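Why Does Cloth Wrinkle?

Grown-ups like to say that wrinkles come from being messy. Should you believe them? Let's check before we do.

Cloth is made of threads, and threads are made of tiny fibers. Cotton comes from a plant, and its fibers bend easily. When you bend one and leave it bent, the bits inside it can slip and grab hold again in a new spot. Now the fiber "likes" being bent. Do that to enough fibers in a row and you get a crease.

So is a neat person's cloth flat? Not always. Spread a big sheet on a smooth, hard floor and you might expect it to lie like paper. Look closely at this green one and see if you agree.

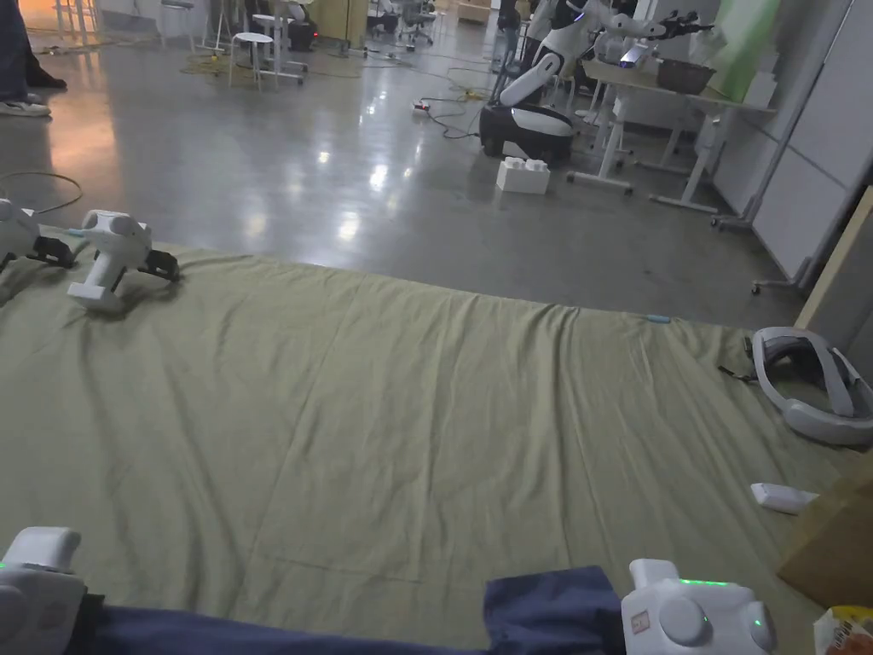 Does Folding Stop Wrinkles?

People say it does. We have doubts. A fold is a bend too, and if a shirt sits folded in a drawer until December, the fold can leave a line. What folding really does is put the lines where you want them. A ball of laundry puts them anywhere it likes.

Some websites claim there are 708 ways to fold a shirt. We could not find the list, so we don't believe it. You need 2 moves to start: lay the shirt out, then bring one side over. Pinching the cloth helps you lift it, but a pinch gathers it up and makes little folds of its own.

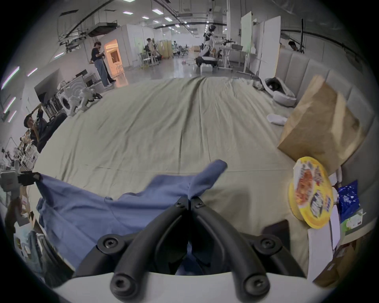 A pinch of blue cloth, on a sheet with long creases.

Test It Yourself

Don't take our word for any of this. Get two old cotton rags. Fold one neatly and scrunch the other into a ball. Put the same heavy book on each and leave them overnight. In the morning, open them up and draw the lines you see.

Then try again with a rag that is a little damp. Water lets cotton fibers slip more easily, or so the books say. Do your rags agree?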